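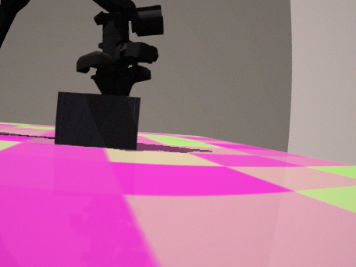
A nearly black block on checks of magenta, pale pink, beige and lime green.

The Square Deal

Trefor Lloyd has been married for 22 years and has disagreed with his wife about the kitchen floor for 4 of them. She wants checks. He wants, in his words, "something that doesn't look back at me."

He is losing, and so is everyone like him. The checkerboard has returned to floors, tablecloths, shower curtains and at least one dog bed I was asked to admire in May. For years it belonged to diners and to the sort of hallway where you had to take off your shoes. Then somebody tried it in pink, and the gates were open.

Rommel Dagdag sells tile out of a former bank in Staltemley and has made his peace with it. "People come in wanting beige," he told me. "I show them beige with a friend." The friend is usually loud. His best seller last year was a green called Bovonel, which looks restful on the sample card and like a tennis accident across a whole bathroom.

Size matters more than color, he says. Small squares make a room fidget. Large ones calm it down, up to a point, and then you feel like a bishop waiting to be moved. Dagdag lays a few loose tiles on the customer's floor and makes them live with it over a weekend. About a third go home to beige.

I tried it myself, with a vinyl tablecloth from Hunum, on the grounds that a tablecloth can be put in a drawer. It is cheerful at breakfast. By dinner I have usually lost an olive on it.

The Lloyds, meanwhile, have settled on checks for the pantry only, with the door kept shut. She picked the colors. He picked the door.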